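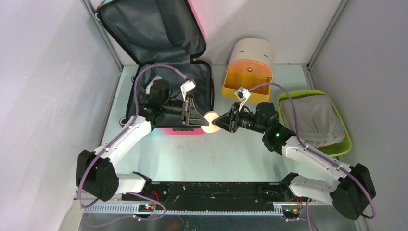 The cable question on the Gokine two-arm kit comes up often enough that I'll answer it on the list. We run ours with one camera above each gripper, and the purple cable from each goes over the wrist, along the forearm and around the outside of the elbow. Leave more slack at the elbow than the Ferthorpe sheet tells you to. I tied ours too short in June and had to redo both sides.

On 11/10/19 Eldana Degefa wrote:

> We have a quote from Abera for the same kit, 1,871 without cameras. Two things before I sign. Does the rail version hold its alignment when both arms work on one small part? And is the service plan worth another 847 a year?
>
> Eldana

Alignment: good so far. We've logged almost 1,000 handovers with small flat pieces and re-zeroed the carriages 12 times, mostly after someone moved the table. Check the rack teeth for grit before you blame the software.

Service plan: I'd skip it the first year. Tirness sells the finger sets separately, and fingers are the only thing we've replaced – two pairs, both on the left arm. Do ask Abera whether the quote includes the camera brackets. Ours didn't, and they took three weeks to come.

Zoi Karagiannis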